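Home | Projects | Reports | Contact

Isine Youth Music Recording Project – Progress Report to the Foley Fund
Dec 23, 2018

Dear members of the Foley Fund,

With this letter I report on the second stage of our hip-hop and soul record with young singers from Virstead. Nine of the twelve songs are now recorded. The other three wait for new drums, as the first recordings had too much noise from the street.

The mixing is done at Rulen studio. In November the studio raised its price to 75 dollars per hour, and we had planned with 70. I have asked for 40 hours at the old price and they accepted. From your grant, 2000 dollars are still not spent. I wish to keep this money for the mastering and for the printing of the covers.

One song had to be changed. It used a short sample from an older record, and the owner did not answer our letters. The chorus is now sung by our own group, and I find it better like this – the parents think so too.

The release concert stays planned for spring. The small children's choir will open the evening with two songs, and they practice every week. We still discuss what they will wear on stage. My own wish is something simple and soft, in the manner of the pink ribbed garment with the white eyelet ruffle around its bib, and the older singers can stay in black. I will send the final budget when the hall has confirmed.

With kind regards,
Chrysanthi Politis

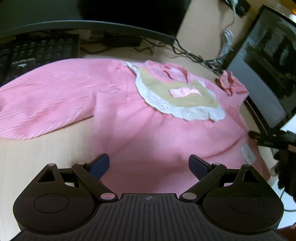 Comments (3)

mara_k: Very happy about the new chorus! When can we hear it?

Denny: Will the concert be recorded also?

T. Oslo: My son is on track four, he talks about it every day.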